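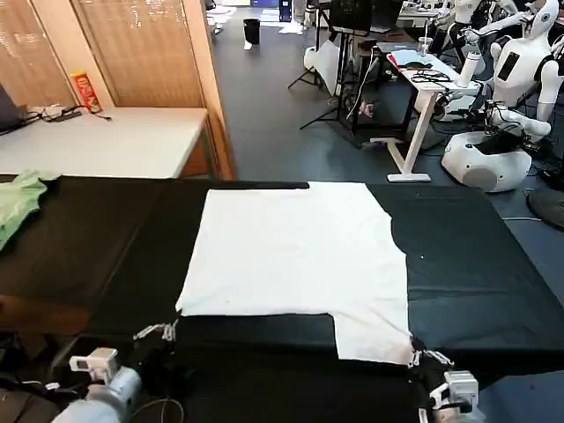

Gratingate, the robotics workshop at the back of the Tokarz building, has finished comparing two sets of gripper fingers for cloth handling, and the winner is the cheaper one. The group spent most of September on the question. The fingers under test were the Stusten, a soft rubber-tipped pad, and the Purnent, a slim metal finger that came into the workshop with low expectations and a discount. A white garment on a black table cover makes an easy target for the wrist cameras, and the slender metal fingers get hold of the cloth by its corners with very little of it bunched between them. That is the whole argument for the Purnent, according to the group's write-up, which takes 4 pages to make it.

The test was a plain one. Both arms start open above a flattened garment, each takes a lower corner, and the pair folds the cloth up and away from the table edge. A fold counted if the corners landed within a finger's width of where they were supposed to land. The group ran 1217 attempts across both finger sets, which is more laundry than most of its members have folded in their lives, and judging by the state of the coat hooks, the number is not going to be challenged.

The Stusten pads went first and did well on thick material. Towels, sweatshirts and a bath mat gave them no trouble. Thin cotton was another matter. The pads are wide, and a wide pad pressing down on one layer of a T-shirt tends to collect the second layer too, along with a pinch of table cover if there is any slack in it. The arms would then set off on a very confident fold of everything at once. The write-up calls this "unintended multi-layer acquisition." People in the room called it clearing the table.

The Purnent fingers miss in a different way. They close on a narrow strip of fabric, and if the arm comes in a little high they close on air. From there the controller will go through the entire fold with nothing in its grip, finish, and report that the shirt is done. The group logged 153 of these phantom folds before it added a check on finger gap at the moment of closing. With the check in place, the arm backs off and tries again, up to 7 times, after which it stops and waits for a person to come over.

There was some debate over whether the retries should count against the Purnent. The side that favored the Stusten thought a grip that needs another go is a failed grip. The other side pointed out that a retry takes a moment, while getting a table cover out from between two rubber pads takes an arm reset and occasionally scissors. The scissors settled it, more or less. Retries are listed in a separate column, where both sides can point at it.

Cameras got a smaller comparison of their own. The group had planned to rely on a single overhead view, with the wrist cameras as a backup, and ended up with the two the other way round. From above, a gripper closing on a corner hides the corner at exactly the moment anyone wants to see it. The wrist views are ugly and full of finger, but they show whether the fabric is in there. The overhead view was kept for working out where the garment is to begin with, a job it does nicely as long as the shirt and the table are not the same color. A run with a black T-shirt on the black cover was tried late one evening and is covered in the write-up by a single sentence, the sentence being "Not pursued."

Controllers took up the last part of the month. The older one moves the arms in turn, left and then right, and is easy to follow and easy to stop. The newer one moves both together and keeps the cloth under light tension the whole way, and its folds come out visibly flatter. It also objects to almost everything. A cable brushing the edge of the table was enough to make it halt, as was a sleeve folded under, as was one of the members leaning on the table to see why it had halted. The group is keeping the newer controller and has asked everyone to lean on something else.

For other labs thinking about a similar setup, the write-up has a few practical notes. Tape the table cover down on the underside, or the arms will find the loose part. Wash new shirts before testing, as the stiff finish on unwashed cotton made both finger sets look better than they are, and the first several days of results had to be thrown out over it. Check the fingertip screws on the Purnent before each session. They work loose, and the fingers begin to cross slightly, like somebody hoping for the best.

The Stusten pads have not been sent away. They are going to a second station for towels and heavier items, where their habit of grabbing a lot at once is considered a strength. The group looked into fitting one arm with each type, and got as far as a drawing, but the two close at different speeds and the slower side kept arriving after the shirt had left.

Next on the list are button-down shirts, which have collars, cuffs and a front that opens, and which the group describes as "a natural extension of the current work." Fitted sheets are mentioned further down the page with no date beside them. The full results, including the separate column, are available at the Gratingate front desk on request. The workshop's open bench hour starts at 4 in the afternoon, and visitors are welcome to bring a shirt, though the group says it can't promise what shape it will be in when it comes back.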